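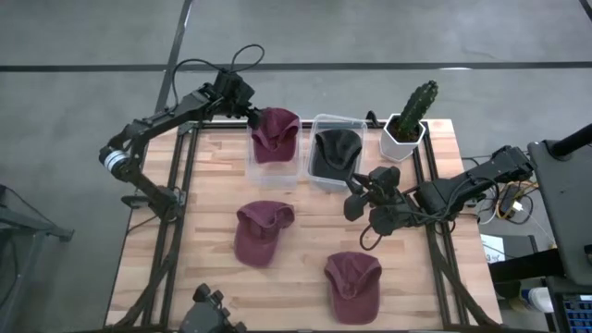
Chapter 9
When the Cell Stops: Faults in Two-Arm Sorting

Chapters 7 and 8 dealt with cells that work. The arms were calibrated, the bins were where the program expected them, and each pick ended with an item in the right place. Most of the hours you spend with a real cell will not be like that. You will spend them standing next to a machine that has stopped, trying to decide if it is safe to touch.

This chapter follows one fault from start to finish. It happened at Bralia, a small firm that sorts returned clothing for online shops. The cell had two arms on opposite sides of a shared table, and its job was to place soft goods into clear bins by color. It was controlled by a program called Zilora, which gave each arm its own half of the table and a strip in the middle that either arm could enter, one at a time.

9.1 What happened

The cell had completed 407 picks that shift without a stop. On the next one, the left arm picked up a cap by its strap instead of its crown. The cap swung as the arm lifted, and the brim caught on the wall of the bin. The motor current in the wrist rose, but it stayed under the limit that would have stopped the arm. Zilora recorded the pick as slow and kept going.

The bin slid 21 millimeters toward the other side of the table. That put its corner inside the strip the right arm was about to cross. The right arm had permission to enter, because the left arm had already reported that it was clear. The arm struck the bin, the bin tipped, and the right arm stopped on a collision fault.

Up to this point the damage was one cracked bin. The safety matter came next. An operator saw the stopped arm and reached in to pull the bin free. The right arm was in a fault state. The left arm was not. It was waiting for the middle strip to be released, and when the operator cleared the fault from the handheld panel, with one hand still over the table, the left arm moved at once.

The operator was bruised on the forearm and returned to work the same afternoon. The arms in this cell were light ones. With a heavier pair the injury would have been serious.

9.2 Reading the record

The log for the shift held 603 lines, and the first report used only the last few. It gave the cause as "collision with bin" and the remedy as "replace bin." Both statements were accurate as far as they went. The cell was running again within the hour with the same fault waiting in it.

A second review started from the slow pick and worked forward. It found four separate conditions:

The current limit on the wrist had been set for rigid parts and never changed for cloth.
The bins rested on the table with nothing to hold them.
The program checked the position of the other arm but not the position of the bins.
Clearing a fault on one arm released both.

Any one of these could have gone unnoticed for months. The first had in fact shown up before: a search of older logs turned up 174 slow picks of the same kind since April. Each had been marked as normal.

Note the order of the list. It runs from the earliest condition to the latest, and the last is the one that hurt someone. When you write a fault report, put the conditions in time order first and rank them by risk afterward - the two orders are seldom the same.

9.3 Stopped, waiting and safe

An arm that is not moving may be in any of several states. It may be without power. It may be powered and holding its position. It may be paused by a fault, or it may be running normally and waiting for a signal. From a few feet away these look alike.

For the rest of this book, a cell is called safe to enter only when every arm in it has been stopped, its drive power has been removed, and the power cannot be restored by anyone except the person inside. A cleared fault message does not meet this definition. Neither does a single arm with its brake on.

Some arms sag when drive power is removed. Check the manual for yours before you put a hand beneath the forearm or the gripper, and support the arm first if it needs it.

Section 9.4 sets out the lockout steps for a two-arm table. Section 9.5 returns to the wrist current and shows how to choose a limit for soft goods. Keep your wiring sketch from Chapter 8 at hand, as you will need to mark on it where power to each arm can be cut.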